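Two-hand bag demo for student showcase -- second hand never closes

Posted by Maya Yammine in Student Projects and Clubs

Hi all, hoping somebody has run into this. Our club is doing a two-handed task for the December showcase. Puffy plastic bag on a towel, left hand holds the top, right hand comes in and takes the other side, both lift. Sounds easy. Left hand is fine nearly every time. Right hand comes in open, gets close, then just hangs there until the timeout and the whole run stops.

Stuff we tried:
- moved the bag closer to the right arm, no change
- longer timeout (7 seconds now), it just hangs for longer
- swapped the bag for a foam block and it works perfect?? so I dont think its the motors
- restarted everything, obviously

We trained on 300 demos we recorded ourselves, mostly after class, so not all of them are pretty. Judges want to see three good lifts in a row. I'm the only one on the team who hasn't graduated or gone off to do exams so please explain like I'm tired. Because I am.

Also the team wants to switch to a paper bag and I'd like to not do that, the plastic one is what we wrote in the proposal.

Radomír Vávra

Foam block working is your clue. Clear plastic is awful for depth. Half the points go right through or bounce off the wrinkles, so the right hand has no good idea where the surface is. It stops short and waits for a contact that doesn't come.

What we did in our club, in this order:

First, look at the raw depth while the left hand is already gripping. Not before. The bag changes shape the second you press it, and if your target for the right hand was worked out before the left grip then it's a target for a bag that doesn't exist any more. Recompute after the left hand settles. This alone fixed most of ours.

Second, close on position instead of contact. Pick a point a little inside the bag, drive there, close the fingers. It's soft, it will give. Keep the force limit low or you'll pop it -- ask me how I know.

Third, go through your demos and throw out the ones where the person paused before the second grasp. People do that a lot, they're checking the left hand. The policy learns the pause and then sits in it forever. We had 1,046 recordings and kept 400. Felt terrible deleting them, worked much better after.

Dont change all three at once or you won't know which one it was.

And keep the plastic bag. Changing the object this late means new demos anyway.

Qusai Sleiman

have you tried a different bag? maybe a thicker one. we used a cloth one and had no problems. also check your cables

Marion Strachan

Agree with Radomír on the pauses, that was us exactly last year. I coach a high school team and the kids all freeze before the second hand, every one of them. We ended up making a rule, once the left hand is on you count one and go. New recordings only took an afternoon.

One more thing to check, towel. If it slides on the table when the left hand presses, the bag goes with it and the right hand is always a bit short. Double sided tape under the corners. Cheap and the judges dont care.

Also when you test, start with the left grip already made and run only the right hand part from there. Saves so much time, you're not sitting through the whole reach again just to see the bit that fails. Save a snapshot at that moment every run, left on and right still open, and flip through them side by side. If the gap is always the same size its your target. If it's all over the place its the demos. Good luck, post how it goes!

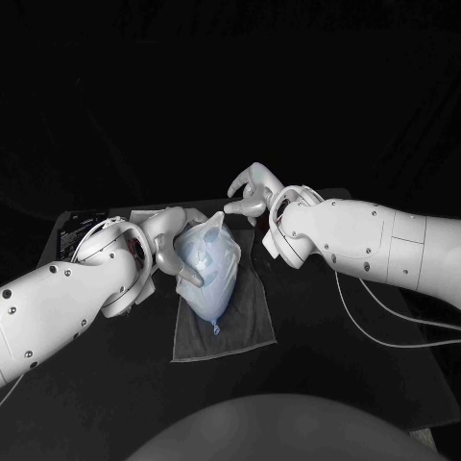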